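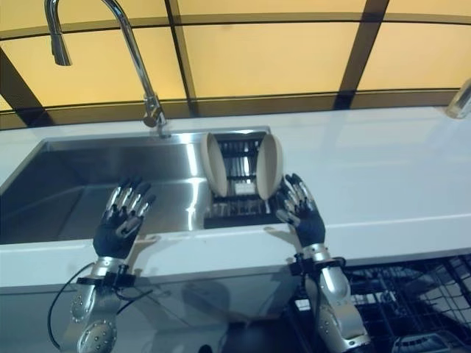 The sink and drying rack at the Pondadden shared kitchen.

Residents of Pondadden House will find new guidance on washing up and dishwasher loading posted in the shared kitchen from 12/21/24. It was drawn up by Valentin Masson, kitchens coordinator for the Leblanc housing association, who spoke to the residents' bulletin about what it asks of people and why the kitchen was arranged as it was.

Mr. Masson has been responsible for the kitchen since it reopened in September. The room is shared by two floors, and he said the sink had been the main subject of discussion from the beginning.

“People assume that a shared kitchen stands or falls on the refrigerator,” he said. “In my experience it is the sink. If the basin is clear in the morning, the rest of the day goes well.”

The association chose a single deep basin with squared corners. Mr. Masson acknowledged that this was not a unanimous decision. Several residents had asked for a double bowl, with one side for washing and the other for rinsing. The single bowl was preferred as it takes a large roasting tray laid flat, and the drying rack can stand inside it at the right-hand end.

“A rack on the counter needs a tray underneath, and the tray needs emptying,” he said. “With the rack in the basin, the water goes where it should. I would only ask that people keep the drain beside it clear.”

He added that squared corners collect residue more readily than rounded ones. The new guidance asks that the corners be wiped with a soft cloth at the end of each evening, and that scouring pads be kept away from the steel altogether.
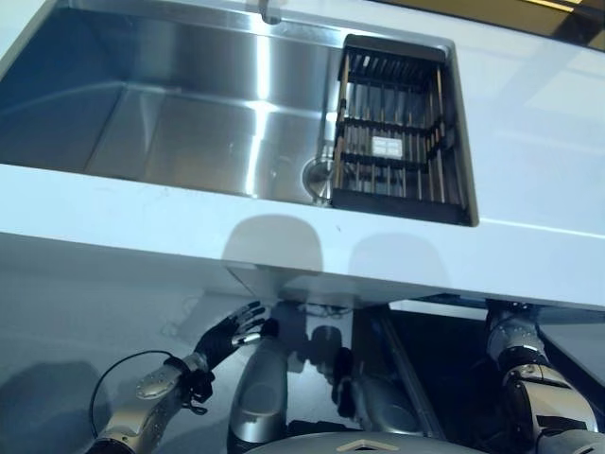
Loading the dishwasher

The second part of the guidance concerns the dishwasher beneath the counter. The bulletin asked Mr. Masson whether adults required instructions on the subject.

“I hoped not,” he said. “Then we had 3 service visits before the end of the fall, and each one came down to the way it had been loaded.”

Plates are to go in the lower rack, upright between the tines and facing the same way. Cups and glasses belong in the upper rack. Mr. Masson asks residents to scrape plates but not to rinse them under a running faucet first, a habit he described as well meant and wasteful. Large plates should be held by the rim and lowered in at a slight angle, so that the edge does not catch on the wire.
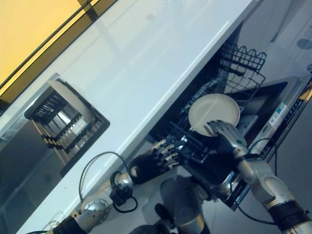 A round plate going into the lower rack.

The association spent $632 on replacement dishes this year, compared with $370 the year before. Mr. Masson attributes most of the increase to chipped rims — damage that he believes occurs while plates are being put in or taken out, and seldom during the wash itself.

“A plate rarely breaks in the machine,” he said. “It gets knocked on the way in, and someone finds the chip a week later.”

Asked whether the drying rack would still be needed once everyone used the dishwasher properly, he said that it would. Sharp knives, wooden spoons and anything with a glued handle should continue to be washed by hand. Items left in the rack overnight may be put away by whoever uses the kitchen first the next day.

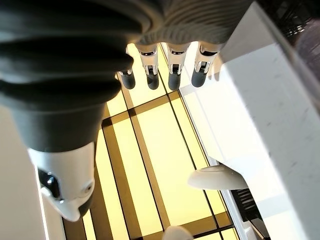

Fistura, writing to the bulletin after a draft of the guidance was circulated, asked that the last point be reconsidered, on the grounds that residents who work nights often wash up shortly before others come in for breakfast. Mr. Masson said that he accepted the objection and that the wording would be changed to noon.

Comments on the remaining points may be left at the Leblanc office.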